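Der Saum

Seema hatte den Planer Kukus getauft, und wie alle Dinge mit Kosenamen machte er, was er wollte. Den grauen Pullover auf dem Bett hielt er, laut Protokoll, für eine Landschaft. 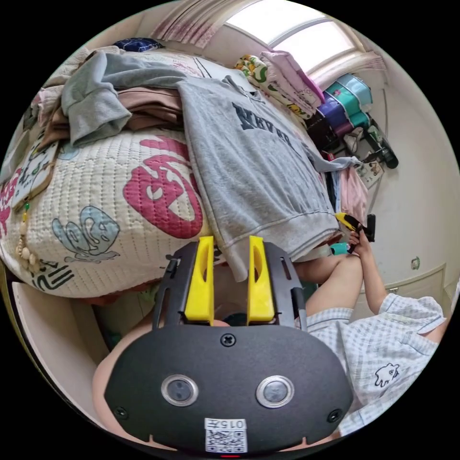 Zweiter Versuch

»Er sucht den Saum wieder am Fenster«, sagte Lalit durchs Telefon, so sanft, wie man von einem kranken Onkel spricht, und spielte die 376 Griffe noch einmal ab.

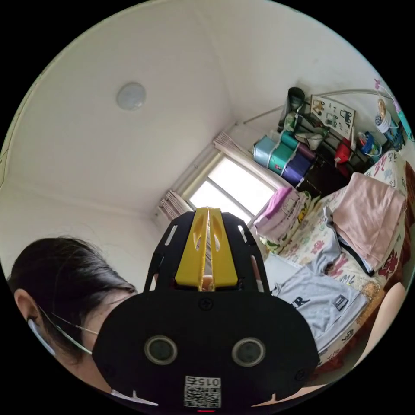
Kukus, Version 2: Die Lageschätzung driftet.

Also setzte Seema den Filter zurück, trank den kalten Tee aus und ließ die Karte neu rechnen, Vorhang, Regal, Kissen, alles von vorn.

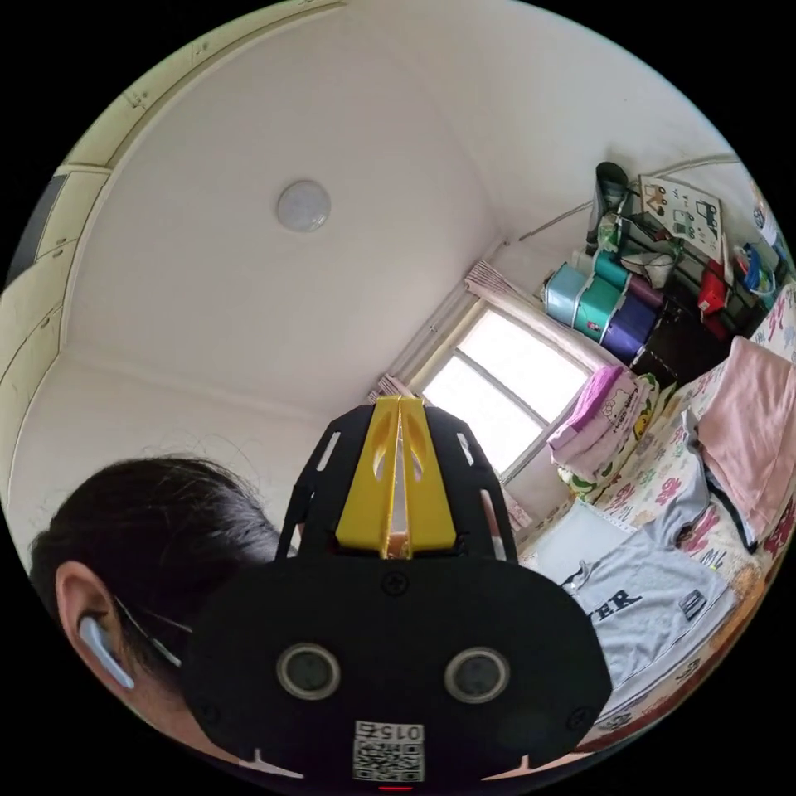 Neue Karte, diesmal mit Regal.

Gegen Abend kam das Kleinzeug an die Reihe, das Lalit im Code liebevoll »Sonstiges« nannte. 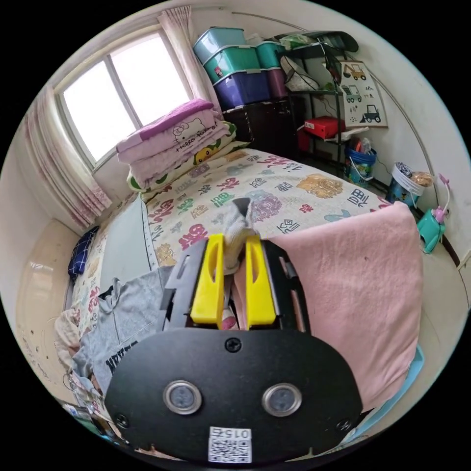 Version 3

»Socke«, meldete Kukus, und Seema las das Wort gleich noch einmal laut vor.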